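README – Lunex cell, chocolate tray station

Read this before you touch the cell. If you have already touched the cell, read it anyway, starting at "Putting it back the way it was."

What this covers

The Lunex cell is the pale gray box with two arms in it. This file covers how it is set up, how it is looked after, and what to do when it sulks. It does not cover the policy code, which has its own README and its own problems. The recordings made in this cell go into the Noresia set, and the data card for that set points back to this file for anything to do with hardware, so please keep it true.

The task is sorting chocolates between trays. It was chosen because chocolates come in annoying shapes, show fingerprints, and melt if you dawdle. Whoever chose it has since moved to a different project and is said to be very happy there.

Layout

Both arms bolt to the aluminum rail at the front of the enclosure. Left arm is L, right arm is R, as seen by a person standing at the glass. The config file uses the same convention. An older config file used the opposite convention, and if you find a copy of it, delete it without opening it.

The walls are plain gray and should stay that way. Do not tape notes to them. A note taped to the back wall in March stayed up for 174 episodes, and all 174 had to be flagged in the data card.

The trays go loosely where you like within reach of the arms. A bit of angle is fine and even wanted. What we do not want is a tray jammed up against a wall, where the wrist has no room to turn.

Startup

1. Look through the glass before you power anything. Check that no cable is resting where an elbow is going to be in ten seconds.
2. Power the rail board and wait for the LEDs.
3. Power L, then R. They share a supply and they both draw hard when they wake up. Starting them together trips the breaker, and the breaker is behind the Ivitz freezer.
4. Home both arms with the table clear. The homing path for R swings low, and it will cheerfully plow through a tray to get there.
5. Run the finger check. Each gripper opens, closes and opens again. Listen for clicking.
6. Load the trays and start the light strip. Give the light 11 minutes to settle before you record. Yes, it looks settled right away. The color readings disagree with you.

Cables

Most of the trouble in this cell is cable trouble. The purple cable on each arm needs enough slack to let the wrist turn all the way around, and little enough that the loop can't catch on the shoulder. There is a sweet spot between the two – it is smaller than you would hope.

To check it, put the arm in freedrive, support the forearm with one hand, and walk the wrist through its full turn both ways. If the cable goes tight at any point, feed some through from the base. Never pull from the gripper end. The connector there is a small, proud thing and does not forgive.

Spare length goes under the table in a coil. Keep it coiled. The space down there is visible through the front glass, and visitors always look at it first.

Every 1000 cycles, run a thumb along the cable where it bends at the shoulder. If the jacket feels flat or gritty, swap it. The part is Kaplan 3021. Order two, because you will need the second one the week after.

Cleaning

Finger pads get wiped after every session, with a barely damp cloth. Cocoa butter builds up into a film you can't see, and then one morning the gripper starts throwing squares like a bored toddler. If the pads still feel slick after wiping, replace them as a pair. A new pad opposite an old one will roll round pieces out sideways.

Wipe the tabletop with the same cloth and dry it after. Skip the spray cleaner. It leaves streaks that the overhead light picks up, and the cameras treat each streak as an exciting new object.

The trays can be washed by hand. The patterned one has been through the dishwasher once and we would like that to be the end of it.

Known faults

R drops out during long reaches. Nearly always the shoulder connector. Power down, reseat it, power up, home again. If it happens twice in a session, swap the cable and stop reseating things in hope.

L comes up a hair short of the tray. Someone has leaned on the rail. Check the base bolts first, then rerun the table calibration. Do not fix this by adding an offset in the config. There were four such offsets in there at one point, two of them canceling out the other two.

Gripper clicks when closing. Crumb in the slide. Open fully, power down, brush it out.

Everything works but the recordings are too dark. The light strip is off. It has a switch.

Putting it back the way it was

Trays out, chocolates in the lidded tub, arms parked, light off, pads wiped. Write what you changed in the log, even if you changed it back. The chocolates have been handled by robots and by everyone in the building and are not for eating. This line is here for a reason.
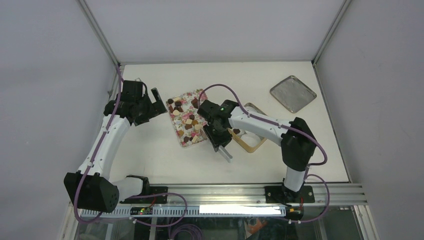 Written and grudgingly maintained by Serpil Yaman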